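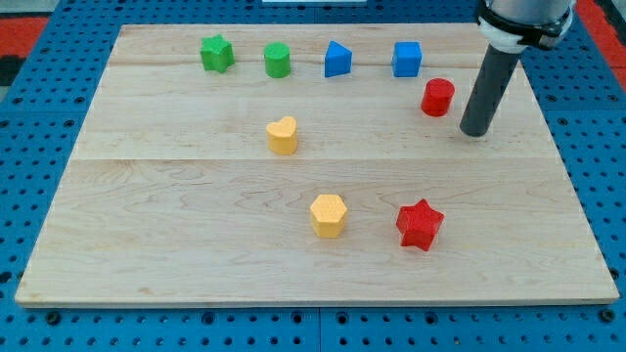 Sorting and arranging wooden shape blocks: notes for the speaker

Libor Bartoš, April 20, 2025
Shares 64 Comments 12

Slot is short. Skip section 4 if the previous talk overruns.

1. Opening

Start with the terms. A block has two properties that matter in this talk: colour and form. Size is held near constant within a set, so leave it out until someone asks. Forms to name aloud: cube, cylinder, triangular prism, star. Say "prism", and correct "triangle" once, politely. A triangle is a face of the thing.

State the problem. Given a mixed handful of blocks, a person must decide which property to sort by before touching the first one. Most people decide after touching the third, and then have to move the first two.

2. Two rules, one board

Sorting by colour puts a star next to a cylinder if both are green. Sorting by form puts a green cylinder next to a red one. Both are correct, and the two results look quite different on the same board.

In the Vaněk sessions we recorded 160 sorts with no instruction given beyond "put these in order". Of these, 86 were by colour from start to finish. The remainder were by form, mixed, or abandoned. Do not over-read this figure. The sets were strongly coloured and the light was good. With the unpainted Jullex set the question does not arise.

Pause here for the first question. It is usually about age. Answer: all adults, we did not test children.

3. The work surface

Spend longer on this than seems necessary. The surface changes the result more than the blocks do.

Perforated table on its own: poor. A round hole under the edge of a small block lets it tilt, and a cylinder on its side will settle in the nearest row of holes. A flat board laid over the holes solves this. Maple planks are adequate. Seams are acceptable if they are flush, and should be checked with a fingernail before each session.

Colour of the surface: pale. Blue blocks on a blue table are slow to find by eye, and the same blocks on pale timber are found at once. Green and red gain less, but they gain. Leave a border of table on all sides of the board so that people can see where the working area stops.

Seams have a second effect. People treat them as ruled lines. At Urik we saw rows placed just above a seam far more often than across one. If this is unwanted, turn the board so that the seams run away from the person. If a straight row is wanted, leave it alone.

4. Rows (optional)

Far row first, near row second. A person who fills the near row first has to reach over it, and sleeves knock over the stars. A star on its points has a narrow footing compared with a cube.

Spacing: one block width between neighbours. Closer than this and the fingers disturb the next piece. Wider, and the row stops being read as a row.

Upright cylinders stay put. Prisms should go down on a rectangular face unless the triangular face is the point of the exercise.

5. Tidying away

Pimik trays hold one form per compartment, so a board sorted by colour must be sorted again before packing. Mention the cost: across the September stock check we put away 1,154 blocks, and the second sort took longer than the counting. Trays divided by colour have been ordered.

6. Questions

Likely: does paint finish matter? Yes, slightly. Gloss shows highlights under a lamp and matt does not, which affects photographs more than hands.

Likely: can the slides be shared? Yes, after the session. Leave the contact slide up and collect the sample blocks from the front row before people stand.

Shares 64 Comments 12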